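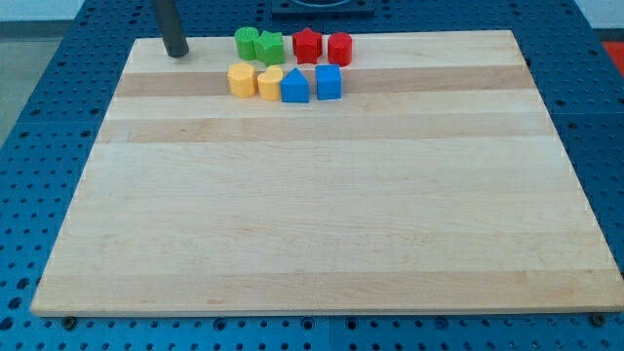
Brellham Shared Workshop
Arm Build Group – Minutes of the September Meeting, 9/27/23

The meeting opened a little late, as the kettle had to be found first. Thank you to everybody who came out in the rain, and a particular welcome to the two new members who had only planned to ask about the lathe and ended up staying for the whole thing (we do hope you'll be back!).

1. Minutes of the last meeting
Read and agreed, with one correction. The cable for the wrist joint came from Collado and was not left over from the drill press, as we had written.

2. Where the arm has got to
The arm moves through its full reach again after the elbow was taken apart and put back together, and the knocking sound at the shoulder is gone. We are all very pleased about this, as it had been driving people on the other side of the shop up the wall. The new controller from Cusus is in its housing under the bench and has run for three evenings without a restart. There was warm applause for the wiring, which is now labeled at both ends.

The tip still drifts toward the left when the arm has been running for a while. One member thinks it is the belt, another thinks it is the software, and the discussion went on long enough that the cookies were brought out early. Agreed to swap the belt first, as we have a spare on the shelf.

3. The block task
We settled on what the arm should be able to do by the January open house. It will sort the little plastic shapes on the maple board by color: green, red, yellow and blue, two of each, with the pair in every color being different shapes. There was some feeling that sorting by shape would be more impressive, and it may well be, but color is what the software handles best right now and we would like to have something that works when the families come through.

The starting layout stays as it is for now, two loose rows of four up near the far edge of the board, with the rest of the wood left clear for putting things down. Once the arm manages 36 good runs out of 40 we will start mixing up the order. The blue triangle was mentioned several times as the likely troublemaker, and the star shapes may want a gentler grip than the cube.

It was asked whether the two darker stripes in the board would confuse the software. We don't know yet. A plain board will be tried alongside it before anybody goes out and buys paint, and please, please do not sand or stain the maple one in the meantime – it is on loan from the kitchen.

4. Money
The group has $100 left from the spring sale. Agreed to spend up to $40 on a second belt and a set of softer fingertips from Navatstead, and to hold on to the rest until after the open house.

5. Bench and safety
The blue table with the holes is for the arm only. Glue-ups have been appearing on it overnight, and while we understand that a flat surface is hard to come by in this shop, glue in the holes is no fun to get out. Anyone running the arm should keep one hand near the stop button and let the people nearby know before starting.

6. Other business
A member offered to bring in a box of old wooden toys for later tests. Gladly accepted. The question of a name for the arm was raised again and put off again.

To do before next time
Swap the belt and check the drift
Order the fingertips
Find or borrow a plain board
Run the first set of 40 and write the results in the green notebook

Next meeting at the usual time, 5 minutes after the woodturners finish. Somebody please bring milk.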